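Can a Machine Sort the Sock Drawer Yet?

Tips for the small-stuff pile, with or without a robot

Readers keep asking if home robots are ready to take over chores. For vacuuming a flat floor, yes. For soft, small things like socks, scarves and sponges, mostly no. A plate keeps its shape when you pick it up. A sock doesn't, and a crumpled one can look like any other scrap of cloth.

If you are trying a machine at home, or just want the job done faster by hand, the setup is the same.

Use an open box with low sides. Deep bins hide whatever went in first.

Clear cords and chargers off the table before you start. Fingers of any kind catch on loops.

Pick a plain surface if you have one. A busy print makes small items harder to spot, for people and for cameras.

Keep the box fully on the table. One that hangs over the edge will tip when it fills up.

Roll socks in pairs first. A rolled sock is the easiest soft item for a gripper to hold.

Do foam and sponges last. They weigh nothing and fill the gaps.

Draw the curtain if strong sun is falling across the table.
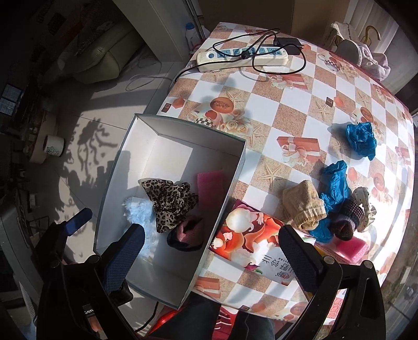 Etel wrote in to say that sorting was never the slow part at her place, it was finding the matching sock, and she would pay for a machine that did only that. She timed herself one evening in July and boxed 18 items before the kettle boiled.

Matching by color works in good light. Dark purple and black should wait until morning.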